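Bamine opens its Limmont fabric shop in December

I've been itching to share this one! After 10 years of selling cloth online out of a drafty barn, my little company, Bamine, is getting a real front door. We open at 9 a.m. on the first morning of December, at 241 Pearce Street in Limmont.

We'll have 395 fabrics on the shelves – plains, prints, wools, the lot – and you can finally touch them before you buy. I know how many of you have asked for that.

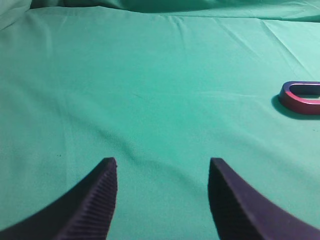

Plain green cloth with a matte weave.

Our friends at Ernero are bringing their thread and buttons too, so you can match everything in one trip (bring your half-finished projects, please). Cutting is free, and so is the coffee.

Online orders carry on as usual. For press visits, call the shop on extension 2144 and ask for me.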